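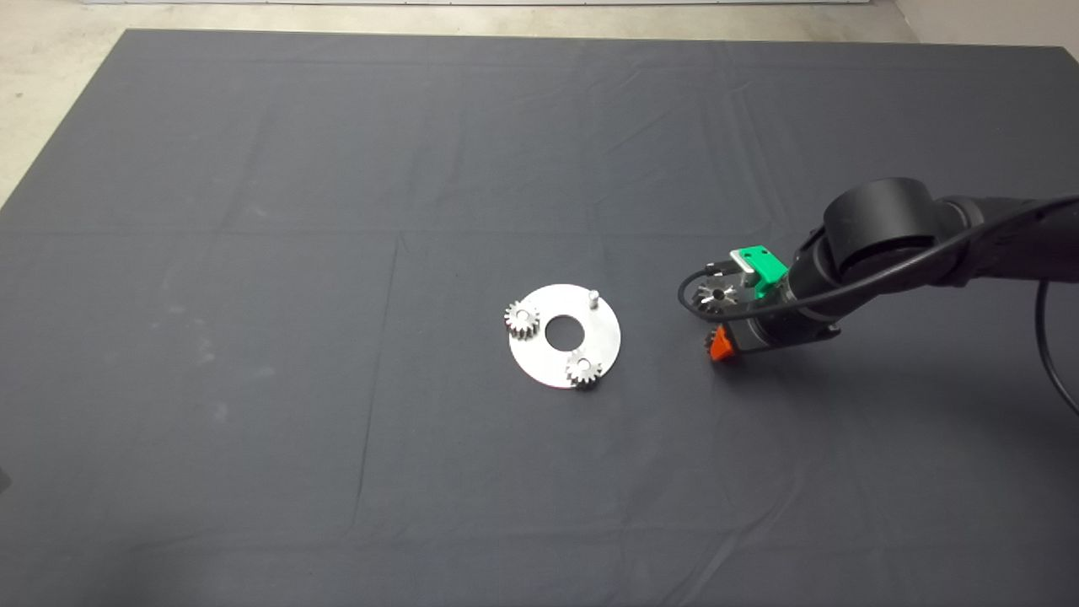
Dark work cloth, fold line still showing.

Storkbridge Repair Evening: room and table safety check
Checked by Ermira Vidmar, April, before doors at 6:30

What a good walk-through! The hall is in better shape than last spring, and I got through the whole list with daylight to spare.

1. Exits and walkways
Both doors open fully: OK
Walkway at least 40 inches wide: OK
Comment: Dirk moved the coat rack and it makes a huge difference. Please leave it where it is!

2. Power
Extension cords free of nicks: one FAIL
Outlet testers show correct wiring: OK
Comment: Cord 124 has a cracked plug. I've tagged it and put it in the red bin. The new Drorner power strips are lovely, nice and heavy, with a switch you can reach.

3. Table coverings
Lies flat, no edge to trip on: OK
Brushed or shaken out: needs another go
Comment: Fabric covers are so much kinder to people's things than bare tabletops, and small screws don't bounce away. Dusty ones go outside for a shake before we start.

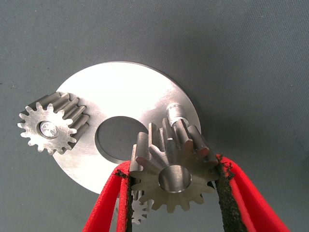

Round metal plate with center hole, on gray fabric.

4. Metal parts and sharp edges
Gloves in three sizes: OK
Heavy parts kept back from table edges: OK
Comment: Run a gloved finger around any rim before handing a part to a guest. Fatima has a great eye for burrs, so ask her if you're unsure.

5. Fire and first aid
Extinguisher gauge in the green: OK
First aid kit stocked: short on burn gel
Comment: Doina is bringing more gel. Kit list is on page 2 of the blue binder.

6. Lighting
All ceiling lights working: one out, row by the kitchen
Comment: Todor has the ladder key.

Room limit is 35 people including helpers. Recheck items 2, 3 and 6 before doors open.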